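Why Is My Red Not Your Red? A Story About Color for Curious Kids

Have you ever stood in front of a big box of crayons and tried to pick the right red? There's the red that looks like a fire truck, and the one that looks like a cherry, and the one that's nearly orange, and somehow they all get to be called red! Color is one of those things we use all day long without stopping to wonder about it, so let's stop and wonder for a while. Get comfy, because I do tend to go on.

Let's start with light. Sunlight looks plain, sort of white or a little yellow, but it's really a whole crowd of colors traveling together. When sunlight passes through raindrops, the crowd gets spread out, and we see a rainbow. All those colors were in there the whole time, just mixed up so well that you couldn't pick them apart.

Now think about a ripe tomato. When light lands on the tomato, its skin soaks up most of the colors and keeps them. The red part bounces off and flies away in every direction, and some of it flies right into your eye. So the tomato is sending you the one color it didn't keep! I was a grown man before I really understood that, and I still think about it when I make a sandwich.

A banana soaks up mostly blue light and bounces back the rest, which your eyes and brain put together as yellow. White paper bounces back nearly everything. And black things, like a pair of black shoes or the road outside, soak up almost all the light that lands on them. That's why a black car seat gets so hot in the summer (ouch!). All that light has to go somewhere, and it turns into heat.

Rooms are a wonderful place to see color at work. Paint one wall red and the next wall dark blue, and your eye will jump to the line where they meet every time. Bright colors beside dark ones seem to shout. Gray next to gray just sort of mumbles. 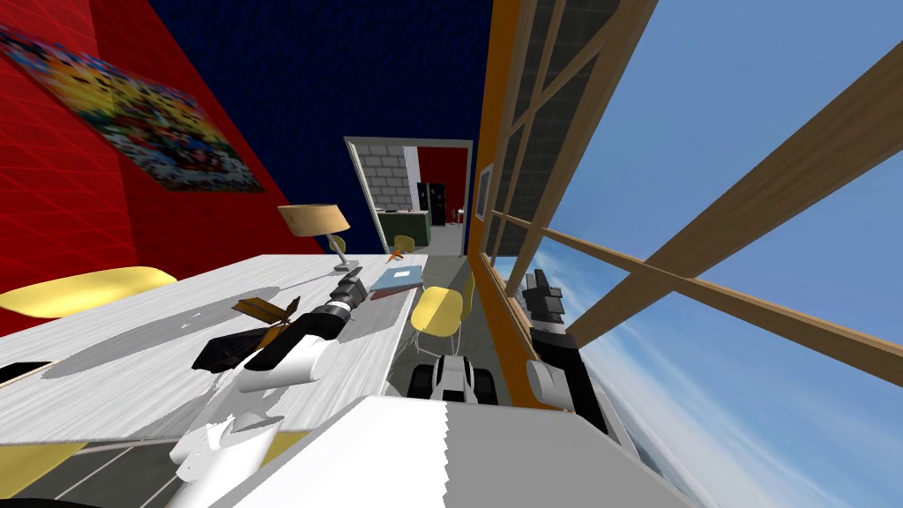 Page last changed: 29/07/2024

Walls can play tricks on each other, too. If you stand a white chair close to a bright red wall on a sunny afternoon, look at the side of the chair that faces the wall. You may see a soft pink glow on it. The light bounced off the wall, picked up its redness, and landed on the chair. Painters have known about this for a very long time, and if you look closely at an old painting of a bowl of fruit, you might find a tiny bit of orange glowing on the side of an apple.

So how does your eye catch all this color? At the very back of your eye there is a thin layer that's sensitive to light, and in it are tiny cells called cones. Most people have three kinds. One kind is best at noticing reddish light, one is best at greenish light, and one is best at bluish light. Your brain listens to all three at once and works out the answer so fast that you never feel it happening. Some people's cones work a little differently, and they may find it hard to tell red from green. We call that being color-blind, though most color-blind people still see plenty of colors.

Screens use this same idea. A tablet or a TV is covered in tiny lights that are red, green, or blue, far too small to see from the couch. The screen can turn each one up or down, usually on a scale from 0 to 255. Turn the red all the way up to 255 and leave the others off, and you get a very strong red. Turn up red and green together and you get yellow, which surprises everybody who has ever mixed paint!

Something to try at home

You'll need a white sheet of paper, a flashlight, and 5 or 6 brightly colored things, such as a book, a sock, or a lunch box. Wait until evening and turn off the lamps. Hold the paper up next to one of your things and shine the flashlight on the thing, so the light bounces onto the paper. Can you see its color show up there? Try it closer, then farther away. Shiny things and fuzzy things behave differently, so try both if you have them.

When my niece tried this she was 11, and she went through the whole kitchen before bedtime. Her favorite was an orange mixing bowl. If you find a favorite of your own, draw it, and see how many crayons it takes to get the color right.

Written by Rommel Umali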